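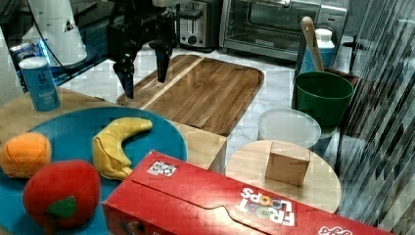

June, a bit after 10

Second morning with the Wirell fingers on. I swapped them in for the Aveo pads last night and left the controller alone so I'd only be changing one thing (Hyun-seo made me promise). Same kitchen setup, same pick list, plush fruit first.

The banana is the one I care about. With the Aveo pads we kept grabbing it by the middle, where it folds, and it would swing round on the way up and land half off the cutting board. The Wirell tips are narrower, so I can go in closer to the stem end – much happier with that! 30 tries, 5 drops, and 2 of those were me setting the approach height too low. Apple next, and I want to see if the felt leaf gets caught between the tips. The orange I'm not worried about.

Haven't touched the cereal box yet. Lying on its side it's wide, and I don't think we open far enough to take it across the face, so it'll have to be an edge grab or a push. Peadar thinks push. I think Peadar just likes pushing things.

Wrist camera: still seeing the lag Nic Aodha warned us about in their notes, worse when both streams are on. Tried dropping the frame rate and it got better, but then the Sakham tracker lost the far finger twice. Put it back.

To do:
– retorque the left finger mount, it had a little play after the banana runs
– ask Peadar Madigan where the spare Aveo pads went
– rerun the banana with the old pads at the new approach height, otherwise the comparison isn't fair
– Hyun-seo wants the logs before lunch, named properly this time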